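Chapter 6
Ripening, Storage and the Senses

Before you start
You will get more out of this chapter if you have already read the section on cell walls in Chapter 4. If it has been a while, go back and have a look at the diagram of pectin, then come and join us again. There's no hurry.

Most of us learned to judge fruit long before we learned any chemistry. Somebody in the family pressed a thumb near the stem, or sniffed the blossom end, or held a melon up to one ear and gave it a knock, and we stood beside the trolley and took it all in without a word of explanation. I still buy fruit the way my aunt did at the Padar market, and I have spent a good part of my working life finding out why she was usually right (and, now and then, why she was spectacularly wrong about pears).

Ripening is a program of changes that the fruit carries out on itself. Starch is broken down to sugar, acids decline, chlorophyll gives way to other pigments, and the pectin that glues neighbouring cells together is slowly dissolved. In climacteric fruit, such as bananas, pears and apples, the whole business is hurried along by a burst of ethylene and a sharp rise in respiration. Grapes, cherries and citrus have no such burst, and will not grow much sweeter once they have been picked. 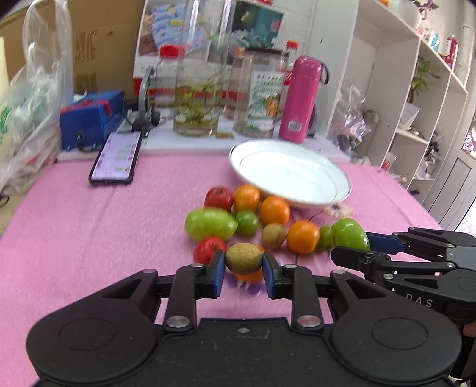
Wekesa Kirui, reading a draft of these pages, objected that colour is a poor guide to any of this, and that his own students at Birnach go wrong with it every year. He has a point. Skin colour and flesh ripeness are under separate control, and a cool night can redden an apple that is still full of starch. We come back to his objection in section 6.3, where you will stain cut apple with iodine and see for yourself how far the two can drift apart.

Firmness is rather more dependable, so long as everybody measures it in the same way. In the Uteo storage trial, which we'll follow through the chapter, 146 pears were kept in a cool room and tested with a small plunger pushed into the peeled flesh. Keep that number in mind, as you will need it for the first set of calculations.
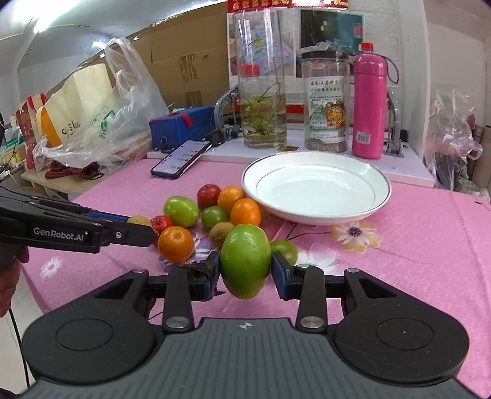
Guilan Liao asked whether a plunger can tell you anything a practised thumb can't, and I was delighted, as it's just the question I'd like you to carry into the first activity. Write down your own answer now, in pencil, and leave room underneath for a second one.

6.1 Respiration after harvest
A picked fruit is still alive. It takes in oxygen, gives off carbon dioxide and water, and warms the air in its crate a little as it does so.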